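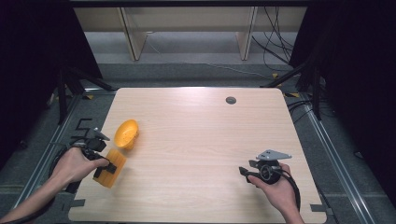 What Goes on the Shopping List

A robot has to be taught before it can do a job. One way is for a person to do the job first, holding a gripper in each hand. A gripper is a tool with jaws that pick things up. Before any teaching starts, someone has to plan what to buy.

At a workshop called Urnungate, that person is Ada Santoro. She writes two lists.

List one: things bought once
Two hand-held grippers, one for the left hand and one for the right. Cables. A table. Stands. Brackets that clamp to the edge of the table. The grippers cost the most, so they go at the top.

List two: things bought again and again
Objects to pick up. An orange block and a small cup will do for a start. Later lessons need other shapes, because a gripper that has only held blocks has not learned about spoons. Spare jaws are on this list too. Jaws wear down.

Doing the sums
A budget is a plan for spending money. Suppose the budget is $1,000. The two grippers and their cables cost $558. Four stands at $70 each cost $280.

558 + 280 = 838
1,000 - 838 = 162

That leaves $162 for brackets and objects. If the table is not paid for yet, it has to come out of the $162 as well.

Checking before ordering
Rebecca Gentile checks each order in April. She measures the table and the floor space. She also measures the cables, which must reach past the edge of the table and still let both arms move. A short cable has to be bought twice.

Words to know
Budget: a plan for spending money.
Gripper: a tool with jaws for holding things.
Spare: an extra part kept for later.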